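The Cinder is a twin daybed with a pull-out trundle, and it might be our favorite piece in the whole Kollár bedroom range. It's a sofa in the afternoon, a bed at night, and two beds when a cousin shows up with a sleeping bag and big plans. We've had one set up in the Jenambridge showroom since March and people keep sitting down on it to tie a shoe and then staying there!

## What you get

- Daybed frame with a curved back and two matching arms
- Trundle on four casters (two of them lock)
- Full set of slats for both beds, so no box spring is needed
- All the hardware, two hex keys and a printed booklet

Mattresses, pillows and the bolster in the catalog are sold separately. Both beds take a standard twin. For the trundle, please stick to a mattress 8 inches thick or less, or it won't slide back under.

## The frame

Powder-coated steel all the way through, with a fine, slightly sandy finish that hides fingerprints beautifully. The back rises in one long curve from arm to arm, and that curve is the whole charm of the thing. It looks lovely against a wall, and just as good floating in the middle of a studio apartment where you see it from behind (the welds back there are ground as smooth as the ones in front).

Colors are Soot, Oat and Grultava Green. The green is deeper than it looks on most screens, closer to a pine needle than a lime, so do ask for a paint chip if you're matching it to curtains. Chips are free and come in a plain envelope.

## The trundle

It rolls out from the long side with one hand. Pull from the middle of the rail, where there's a shallow grip, and it tracks nice and straight. On thick carpet you'll want both hands. The trundle stays low when it's out and doesn't pop up to meet the daybed, which leaves a step between the two mattresses. Kids love the step. If you need one wide, level surface for two adults, look at the Cinder Wide instead, which opens to a king.

When there's no company, the trundle makes a terrific drawer. Spare quilts, winter coats, board games, the good wrapping paper: it all fits if you leave the second mattress out and lay a sheet of thin board over the slats.

## Making it work in a small room

The Cinder was drawn with the room that has to do two jobs in mind. Plenty of our customers put it in a home office, with a desk at one end and a reading lamp at the other, and it pulls that off so well. The arms are the same height at both ends, so you can put your pillow wherever the outlet is. Leave enough open floor in front for the trundle to come all the way out, and keep rugs either fully under the bed or well clear of it.

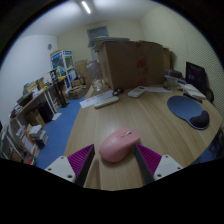
## Putting it together

Two people, one evening, and a bit of elbow room. Start with the arms and back, leave every bolt finger-tight until the whole frame is standing, then go around and tighten them in order. The slats come joined by a fabric strap and simply unroll. Check the bolts again after a month of use.

## Care

Wipe with a damp cloth and dry it off. Skip scouring pads and anything with bleach in it. A tiny pot of touch-up paint is taped inside the hardware box, so please look for it before you recycle the cardboard!

## Order codes

| Piece | Code |
|---|---|
| Cinder daybed with trundle | 2,004 |
| Cinder daybed only | 1,086 |
| Trundle only | 1,000 |

The trundle-only code fits every Cinder daybed we've sold, including the older ones with the straight back. Tell us the color when you order and we'll match it.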